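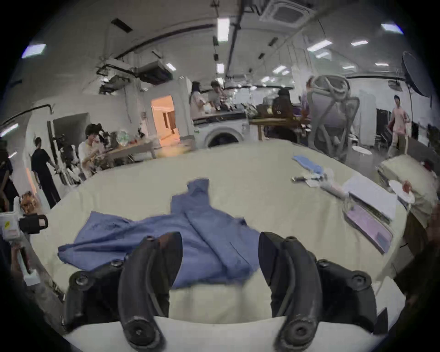
*Blue garment on the work table.*

## Folding and storing work shirts and shop coats

Cotton and cotton-blend work clothes hold a crease for as long as they sit under load. A coat dropped in a heap overnight needs an iron the next morning. The same coat folded within a few minutes of leaving the dryer usually does not.

### Surface

Use a table at hip height with a smooth top. Rough or slatted tops print their pattern into damp cloth. Wipe the top first and check for metal chips, which lodge in the weave and scratch whatever the sleeve touches later. The surface should be at least 11 inches wider than the garment on each side, or the sleeves hang over and pull the body out of square.

### Before folding

1. Empty the pockets. Turn them out and brush the seams.
2. Close the top button and every second button below it.
3. Lay the garment face down with the collar away from you.
4. Smooth from the center seam outward with a flat hand. Do not tug at the hem; knit panels stretch and stay stretched.

Sleeves tucked under the body are the usual cause of a lopsided fold. Pull each one clear by the cuff and lay it straight out from the shoulder. 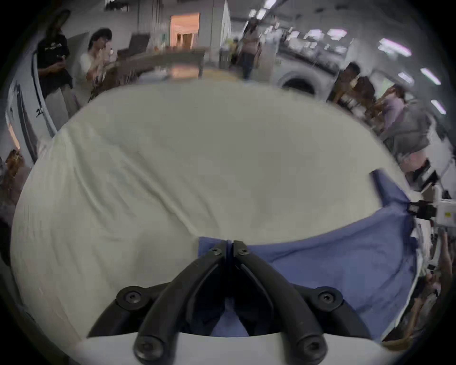 Lift cloth by a double layer wherever there is one: a hem, a cuff, a placket. A single layer picked up by its edge sags and brings a diagonal wrinkle with it. On heavy twill, two points of lift are enough. Lightweight poplin wants a hand under the middle as well.

### The fold

- Bring one side in so the side seam lies parallel to the center line.
- Fold the sleeve back down along the new edge, cuff toward the hem.
- Repeat on the other side.
- Turn the lower third up, then fold once more to the collar.

The packet should match the shelf. Ours are cut for the Allari drawer units, which take a folded width of 11 inches. For the deeper Jukent bins, leave out the last fold and stack them long.

### Drying and heat

Line drying is kinder to the stitching. If you use a dryer, take the load out slightly damp and fold at once. Tumbling to bone dry sets wrinkles at the elbows and shortens the life of elastic cuffs. For poly-cotton, keep the air at or below 160 °F. Follow the care tag where it gives a lower limit.

Coats with oil on them do not go in the dryer at any setting. Wash again, hang outdoors, and check by smell before storing.

### Storage

Keep stacks to six coats. The lower ones flatten past that and the collars deform. Store at normal room humidity; in a damp basement, put a slatted shelf under the bottom layer and leave a gap behind the stack.

Sort by size and mark the shelf edge, leaving the garment itself unmarked. Paper labels peel in February when the heating is on. The Skisterance clip-on holders stay put and take a standard card.

Rotate from the bottom of the stack at each wash.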